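2026년 4월 28일, 넛턴에서 돌아온 밤

다리가 아파서 잠이 안 온다. 그래서 쓴다.
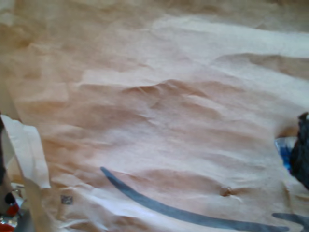
구겨진 크라프트지

분쟁지역 안전교육이라는 걸 드디어 다녀왔다. 넛턴 훈련장에서 사흘, 숙소 포함, 밥 포함(밥 얘기는 나중에 하겠다, 할 말이 많다). 기자 생활 십 년 넘게 하면서 이걸 안 받고 버텼다는 게 자랑은 절대 아니고 그냥 돈이 없었다. 소속이 있을 때는 회사가 "다음 분기에 보내줄게" 하다가 분기가 몇 번을 돌았는지 모르겠고, 프리랜서가 된 다음에는 교육비를 보고 창을 닫았다. 이번에도 2,418파운드였다. 그중에 2,167파운드를 올브리지 재단에서 대줬고 나머지는 내 돈. 신청서 쓰는 데만 저녁을 며칠 날렸는데 그 며칠이 사흘 교육보다 더 힘들었던 것 같기도 하다. "본 교육이 귀하의 향후 보도에 미칠 영향을 서술하시오" 같은 칸이 있잖아. 안 죽고 돌아와서 기사를 쓸 확률이 올라갑니다, 라고 쓰고 싶은 걸 꾹 참고 길게 늘여 썼다.

첫날 아침부터 비가 왔다. 역에서 훈련장까지 가는 승합차에 여섯 명이 탔는데 다들 말이 없었다. 나만 어색한 게 아니었나 보다. 내 옆자리는 다큐멘터리 촬영을 한다는 덩치 큰 남자였고 뒷자리에는 구호단체에서 온 두 사람, 그 뒤로는 잡지 쪽 사람들. 대학 신입생 오리엔테이션 가는 버스 같은데 평균 연령이 한참 높은 버스였다.

오전은 강의실 수업이었다. 지루할 줄 알았는데 제일 많이 적은 게 이 시간이다. 위험평가서 쓰는 법. 예전에 내가 썼던 위험평가서를 떠올리니까 얼굴이 화끈거렸다. 나는 늘 "현지 상황에 따라 유동적으로 대처"라고 썼다. 강사가 딱 그 문장을 화면에 띄우더니 이게 무슨 뜻이냐고 물었고, 강의실이 조용해졌고, 나 말고도 최소한 세 명은 속으로 찔린 표정이었다. 강사 말이 유동적으로 대처한다는 건 계획이 없다는 말이라고. 누가 몇 시에 누구한테 전화하는지, 그 전화가 안 오면 몇 분 뒤에 누가 무얼 하는지, 그걸 쓰라고. 전화가 안 왔을 때 편집자가 하는 첫 행동이 "조금 더 기다려보자"면 그건 연락체계가 아니라고도 했다.

이 대목에서 옛날 일이 생각났다. 첫 해외 출장 때 나는 데스크한테 하루 두 번 문자하기로 해놓고 이틀째부터 까먹었다. 데스크도 까먹었다. 나중에 돌아와서 둘 다 까먹은 걸 알고 깔깔 웃었는데 그게 웃을 일이 아니었던 거다. 그때 나랑 같이 다닌 현지 코디네이터는 매일 밤 자기 누나한테 꼬박꼬박 전화를 했다. 나는 그걸 보고 참 다정한 동생이네 했다. 그게 그 사람의 연락체계였다는 걸 오늘에서야, 아니 그제서야 깨달았다. 십 년이 걸렸네.

그 코디네이터 얘기가 나온 김에. 이번 교육에서 내가 제일 기다린 건 사실 슈판 웨이의 세션이었다. Shuk-fan Wei. 이름을 한글로 어떻게 적어야 맞는지 본인한테 물어봤더니 아무렇게나 적으라고, 자기는 평생 여러 가지로 불렸다고 한다. 이분은 기자들 통역이랑 섭외를 오래 하셨고 지금은 탕이라는 작은 단체에서 현지 코디네이터들 보험 문제를 다룬다. 탕이 사람 이름인지 뭔지도 물어봤는데 처음 사무실 얻은 골목 이름이라고. 단체 이름을 정하다 지쳐서 그냥 주소를 썼단다. 이런 이야기 너무 좋다.

세션 제목은 "당신이 떠난 다음 날"이었다. 기자가 공항으로 간 다음 날, 같이 일한 사람한테 무슨 일이 생기는가. 슈판은 자료 화면도 없이 의자에 앉아서 한 시간 반을 말했는데, 중간에 나간 사람이 없었다. 화장실도 안 갔다.

받아 적은 걸 옮겨 둔다. 나중에 기사 쓸 때 쓰려고.

코디네이터는 기자가 떠난 뒤에도 그 동네에 산다. 기사에 나온 사람이 이튿날 집으로 찾아온다. 고맙다고 오는 사람도 있고 따지러 오는 사람도 있고, 내 얘기가 왜 그렇게 나갔느냐고 물으러 오는 사람이 제일 많다. 그런데 코디네이터는 기사를 못 읽어본 경우가 많다. 유료 구독이라서! 이 말에 다들 웃었는데 슈판은 안 웃었다. 자기가 주선한 인터뷰가 실린 기사를 못 읽어서 옆 동네 조카한테 캡처를 부탁한 적이 있다고 한다. 그래서 탕에서 만드는 표준 계약서에는 기사 전문을 발행 당일에 보내준다는 항목이 들어 있다. 돈 한 푼 안 드는 항목인데 이걸 빼달라는 매체가 제일 많다고.

그리고 이름 문제. 크레디트에 이름을 넣어주는 게 예의라고 나는 굳게 믿고 있었다. 기자 이름 밑에 "취재 도움 아무개" 하고. 슈판 말로는 물어보고 넣으라는 거다. 넣어달라는 사람이 있고 절대 빼달라는 사람이 있고, 석 달 뒤에 마음이 바뀌는 사람이 있다. 올해 1월에 넣었던 이름을 4월에 지워야 할 수도 있다. 그러니까 지워줄 수 있는 사람의 연락처를, 기자 말고 편집부의, 실제로 수정 버튼을 누를 수 있는 사람의 연락처를 주고 와야 한다. 나는 이걸 한 번도 해본 적이 없다. 한 번도. 내가 연락처라고 주고 온 건 전부 내 개인 메일이었고 그중 하나는 회사 나오면서 없어진 주소다. 그 주소로 누가 뭘 보냈을지 모른다. 이 생각을 하니까 저녁밥이 잘 안 넘어갔다.

(밥이 잘 안 넘어간 데는 밥 자체의 책임도 있다. 훈련장 급식. 감자가 세 가지 형태로 나왔다. 으깬 것, 튀긴 것, 그리고 수프 안에 숨은 것. 나는 가방에 챙겨간 고추장 튜브로 사흘을 살았고 둘째 날부터는 촬영하는 덩치 아저씨도 내 고추장으로 살았다. 튜브 하나를 다 쓰고 왔다.)

질문 시간에 잡지사에서 온 분이 물었다. 그럼 돈은 얼마를 줘야 적당하냐고. 다들 궁금했지만 못 묻던 걸 물어줘서 고마웠다. 슈판은 액수 대신 순서를 말했다. 위험수당을 따로 적을 것, 운전비와 통역비를 섞지 말 것, 취재가 취소돼도 비워둔 날의 값은 줄 것. 그리고 현금으로 줄 때는 큰돈을 한 번에 건네지 말라고. 동네에서 그 사람이 큰돈 받았다는 소문이 도는 순간 그게 또 위험이 된다. 나는 늘 마지막 날에 봉투 하나로 줬다. 두툼한 봉투를 호텔 로비에서, 다 보는 데서, 포옹까지 하면서. 아이고.

둘째 날은 몸 쓰는 날이었다. 응급처치가 오전 내내, 검문소 실습이 오후 내내.

응급처치는 지혈대부터 했다. 자기 허벅지에 자기가 감아보는 건데 제대로 조이면 진짜 아프다. 적당히 아프게 하고 손을 들었더니 강사가 와서 두 바퀴를 더 돌렸다. 비명이 나왔고 옆에서 웃었고 옆 사람 차례에 그 사람도 비명을 질렀다. 공평하다. 한 손으로 감기, 어두운 데서 감기, 장갑 끼고 감기를 차례로 했는데 나는 어두운 데서 감기에서 끈을 거꾸로 끼웠다. 가짜 피는 미지근하고 끈적했고 손톱 밑에 들어가서 아직도 안 빠진다. 지금 타자 치는데 왼손 약지가 불그스름하다.

제일 기억에 남는 건 기술이 아니고 소리였다. 강사들이 스피커로 소음을 크게 틀어놓고 연기자 한 분이 계속 소리를 지르고, 그 안에서 다친 사람을 찾아 순서를 정하는 실습이었는데, 나는 소리 지르는 사람한테 먼저 달려갔다. 당연히 그게 함정이었다. 조용한 사람이 더 급했다. 머리로는 안다. 강의 시간에 적기까지 했다. 그런데 몸이 그냥 소리 나는 쪽으로 가더라. 끝나고 강사가 혼내지도 않고 "다들 그래요" 했는데 그 말이 위로가 안 됐다. 다들 그러면 조용한 사람은 어떡하라고.

취재할 때도 나는 목소리 큰 사람한테 먼저 마이크를 댔던 것 같다. 갖다 붙이는 건지도 모르겠지만 숙소 침대에 누워서 계속 그 생각을 했다. 마을에 도착하면 제일 먼저 다가와서 말하는 사람이 있고, 그 사람 말을 담으면 오전이 다 가고, 점심 먹고 나면 빛이 안 좋다고 사진기자가 서두르고. 문가에 서 있던 사람들 이야기는 "다음에" 하고. 그 다음에가 온 적이 몇 번이나 되나.

검문소 실습은 숲길에서 했다. 차에 네 명씩 타고 가다가 멈추는 건데 시나리오가 매번 다르다. 첫 번째는 친절한 군인, 두 번째는 술 취한 군인, 세 번째는 군인인지 아닌지 모르겠는 사람들. 가짜인 걸 뻔히 아는데도 손에 땀이 났다. 창문을 얼마나 내릴지, 선글라스를 벗을지, 누가 말할지를 미리 정해놓고 갔는데 세 번째 차례에서 뒷자리 구호단체 분이 너무 긴장한 나머지 여권 대신 도서관 회원증을 내밀었다. 연기하던 분이 참다가 터졌고 우리도 다 터졌고 실습이 5분쯤 멈췄다. 그 회원증은 그날 저녁 내내 화제였다. "국경은 못 넘지만 대출은 됩니다."

웃고 나서 다시 했을 때는 다들 훨씬 잘했다. 말은 운전석 옆 사람 한 명만. 손은 보이게. 휴대폰은 허벅지 위에 엎어놓지 말 것(나는 늘 거기 둔다, 고쳐야 한다). 그리고 운전해주는 분이 "가지 말자"고 하면 이유를 묻기 전에 안 간다. 이유는 돌아서 나온 다음에 들어도 된다. 슈판이 뒤에서 보고 있다가 이 얘기를 할 때만 앞으로 나와서, 기자들이 "왜요?" 하고 묻는 동안 차가 서 있는 그 시간이 제일 무섭다고 했다. 나는 "왜요?"를 직업으로 하는 사람이라 그 말을 듣고 좀 멍했다.

저녁에 보호장비 업체에서 와서 방탄조끼랑 헬멧을 보여줬다. 스칼룸이라는 회사인데 여성용 조끼를 따로 만든다고 해서 얼른 입어봤다. 그동안 빌려 입은 건 죄다 남자용이라 앉으면 턱까지 올라왔는데 이건 앉아도 숨이 쉬어진다! 감격해서 가격을 물어봤다가 조용히 벗어서 돌려드렸다. 대여도 된다고 하니까 다음 달에 알아볼 거다. 하루 단위는 안 되고 주 단위란다. 보증금이 있고. 올브리지 재단에서 장비 대여비도 최대 1,000파운드까지 지원한다는 걸 옆에 앉은 잡지사 분이 알려줬다. 또 신청서를 써야 한다. "본 조끼가 귀하의 향후 보도에 미칠 영향."

셋째 날, 그러니까 오늘은 디지털 보안이 오전이었고 점심 먹고 해산이었다. 디지털 보안 시간에는 반성만 했다. 내 휴대폰에 취재원 전화번호가 실명으로 다 들어 있다는 걸 강의실 한가운데서 고백해야 했다. 실명에 동네 이름까지 붙여서. 예를 들면 "아무개 시장 옆 약국" 이런 식으로. 나 편하자고. 검문소에서 휴대폰 한 번 넘겨주면 그 동네 지도가 통째로 나가는 셈이라고 강사가 아주 부드럽게 말했다. 차라리 소리를 지르지.

그래서 돌아오는 기차에서 주소록을 정리하기 시작했다. 오래된 번호까지 하면 100개가 넘는다. 하나씩 보는데 얼굴이 기억나는 사람이 있고 안 나는 사람이 있다. 안 나는 사람이 더 많아서 미안했다. 이 사람 집에서 차를 마셨던가, 전화로만 얘기했던가. 메모에 "무릎 안 좋으심, 계단 없는 데서 볼 것"이라고 적어둔 사람이 있는데 이름을 봐도 누군지 모르겠다. 그 메모를 적은 나는 꽤 괜찮은 사람이었던 것 같은데 말이지. 지우지는 않고 이름만 바꿔서 종이에 옮겼다. 종이는 집에 두고 다닐 거다. 기차가 흔들려서 글씨가 엉망이다.

누나한테 매일 전화하던 그 코디네이터 번호도 있었다. 지금도 되는 번호인지 모르겠다. 마지막 메시지가 내가 보낸 "기사 나왔어요! 링크 보낼게요"였고, 링크는, 안 보냈다. 스크롤을 위아래로 한참 했는데 없다. 진짜 안 보냈다. 슈판이 나를 보고 한 얘기였나 싶을 정도로.

역에 내려서 벤치에 앉아 메시지를 썼다. 길게 썼다가 지우고, 사과문처럼 썼다가 지우고, 결국 짧게 보냈다. 잘 지내느냐, 오래 연락 못 해서 미안하다, 그때 기사 전문을 이제야 보낸다, 이름이 들어가 있는데 지금도 괜찮은지 알려달라, 빼고 싶으면 내가 편집부에 바로 연락하겠다. 파일로 붙였다. 보내고 나서 보니 그 매체 편집부에 아는 사람이 이제 하나밖에 안 남았다. 내일 그 친구한테 먼저 전화해서 수정 권한이 누구한테 있는지 물어봐야겠다. 순서가 바뀌었지만 어쩔 수 없다.

아직 답은 없다. 거기는 지금 새벽이다.

내일 할 일. 올브리지에 보낼 결과보고서 초안(두 쪽 이내, 영수증 첨부). 스칼룸 대여 문의. 위험평가서 새로 쓰기, 이번에는 "유동적"이라는 단어 금지. 옛날 메일 주소 살릴 수 있는지 전 회사 전산팀에 물어보기. 고추장 사기. 덩치 아저씨가 자기도 하나 사고 싶다고 상표 알려달라 했는데 사진 찍어 보내주기로 했다.

그리고 지혈대. 교육 때 쓰던 건 반납하고 새 걸 하나 받아왔는데 어디 둘지 정해야 한다. 가방 맨 바닥에 있으면 없는 거나 마찬가지라고 했다. 지금은 신발장 위에 있다. 내일 가방 바깥 주머니에 넣어보고 안 들어가면 주머니에 든 걸 빼야지. 거기 든 게 뭔지도 모르겠다. 볼펜이랑 사탕 껍질일 거다.

허벅지에 멍이 들었다. 두 바퀴 더 돌린 자리다. 이제 진짜 자야겠다.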